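Do you really need a planner to buy a desk?

I have now read over 165 comments under one article about desk sizes, which is a sentence I would have found sad a year ago. We're clearing out the back bedroom so that I can stop working at the kitchen table, and the only thing standing between me and a proper desk is advice. There is a great deal of it.

The current fashion is for room planning tools. You type in your measurements, drag some furniture about, and the thing tells you whether your life will fit. Vinamier has one, Stiltix has one, and Pelupessy will sell you a subscription to one, as if people moved their wardrobes every month. I tried the first two. Both were very sure of themselves. Both also assumed my walls met at right angles, which suggests they have never been inside a terraced house.

My back bedroom is a wedge. The chimney breast sticks out on one side, the radiator is under the window where you'd want your knees, and the door opens inwards because somebody in the distant past thought that was a good idea. Stiltix let me put in the door but not the way it swings. Vinamier let me choose from a long list of rugs.

What bothers me most is how big everything looks on screen. A desk in one of these tools is always a huge calm field with nothing on it that you'd have to move before you could eat a sandwich. No post, no charger, no mug from Tuesday. Of course it looks like enough room. You could land a plane on it. Then the real one turns up, you put a lamp and a pile of bills on it, and you're working in a space the size of a tea tray.

I'm told the answer is depth. Every guide says so, and every guide gives a different figure, usually the same as the depth of whatever desk it is about to recommend. Clilturmont's guide is the worst for this. It spends 3 pages telling you that a shallow desk will ruin your neck and then, what luck, there's a link to a deep one. The price is £2889. For that money I'd expect it to do some of the work.
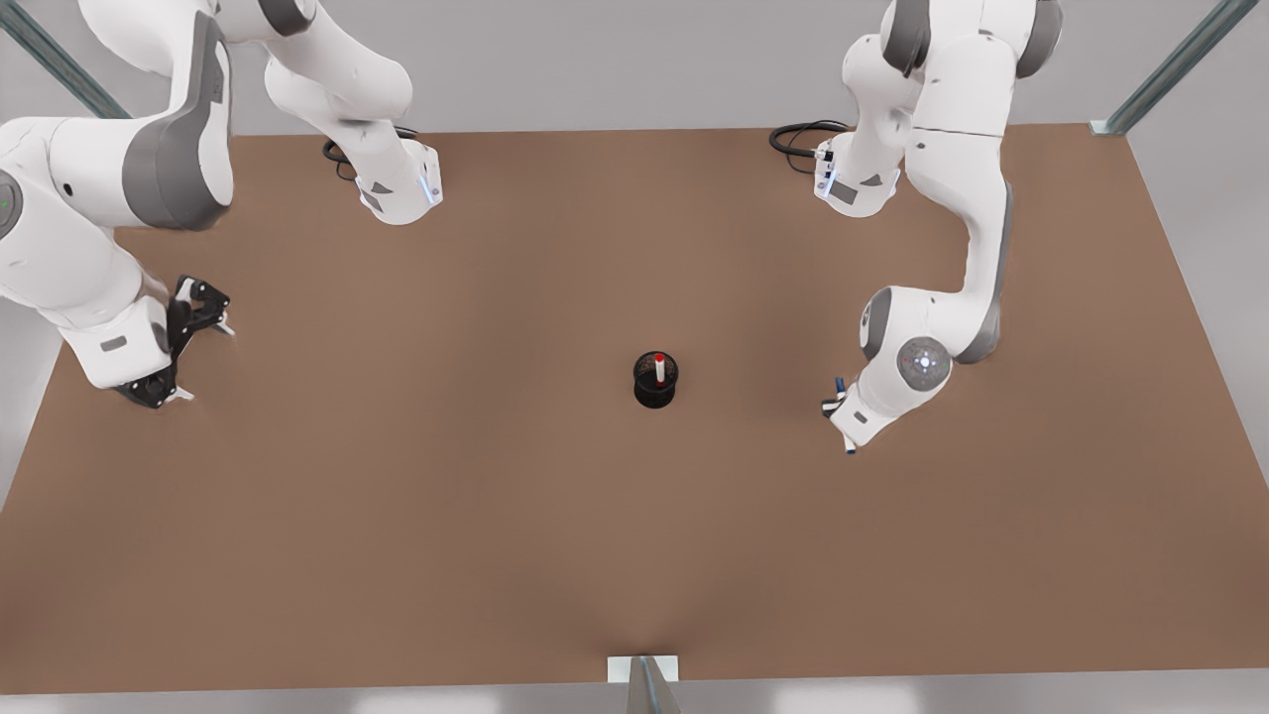 Hakim Pangaribuan left a comment under my last post saying that I was being unfair, and that the planner had stopped him buying a desk that would have blocked his only socket. He also said a tape measure tells you whether a thing will fit, but not whether you'll hate walking past it. Fair enough, I suppose. I'd still say he could have found the socket by looking at the wall.

Anyway, I've gone back to newspaper. I taped 2 sheets together, laid them on the bedroom floor and cut them down until I could open the door without treading on them. I left them there for a week and walked around them with the washing. By the end I'd shifted the whole lot along towards the chimney breast, where the light is worse but I can get to the window to open it.

The result is narrower than any guide would allow and I dare say my neck will have something to say about it. There's a second-hand place by the station that opens on Saturdays, so I'll take the newspaper with me and see what it covers.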